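Rovance Two-Arm Kit: Set-Up Guide
Section 17. Drink Service Routine (Beta)

17.1 Scope

The Clestia task package covers measured pours and ice transfer at a fixed station. It does not cover washing up, wiping spills, or clearing glasses. Those chores remain manual in the current release. Plan for an attendant at the station whenever the routine is loaded.

17.2 Laying out the station

1. Push the two tables together and lock the legs.
2. Stand one stemmed glass upright between the arms.
3. Set the ice bowl to the right of the glass. Leave open table between them.
4. Close the left gripper on the middle of the jigger, then jog the arm until the cup is angled over the glass.

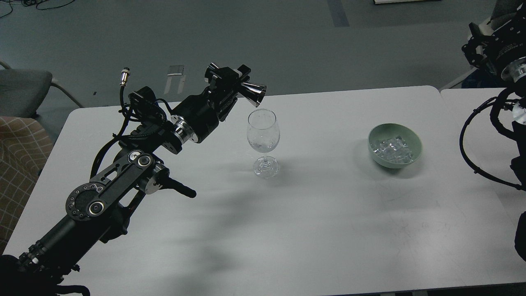
5. Save the pose as POUR_END.

Note: Polished metal and clear glass are hard for the depth sensor to read. If the glass is not found after 2 attempts, teach its position by hand.

17.3 Teaching the upright hold

1. From POUR_END, back the left arm away from the glass.
2. Rotate the wrist until the mouth of the jigger faces the ceiling.
3. Check that the right gripper is open and away from the bowl. 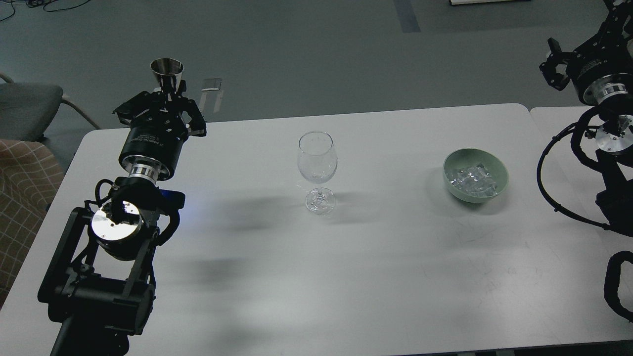 4. Save the pose as HOLD_UP.
5. Run the dry cycle from HOLD_UP to POUR_END with no liquid. Allow up to 19 seconds.

CAUTION: Do not reach between the arms during the dry cycle. Press Stop first.

17.4 Known limits

Ice that has frozen into a clump must be broken up by hand. Grip force for stemware is preset by Ondholm and should not be raised. For free pouring without a jigger, see the Hidayat add-on notes.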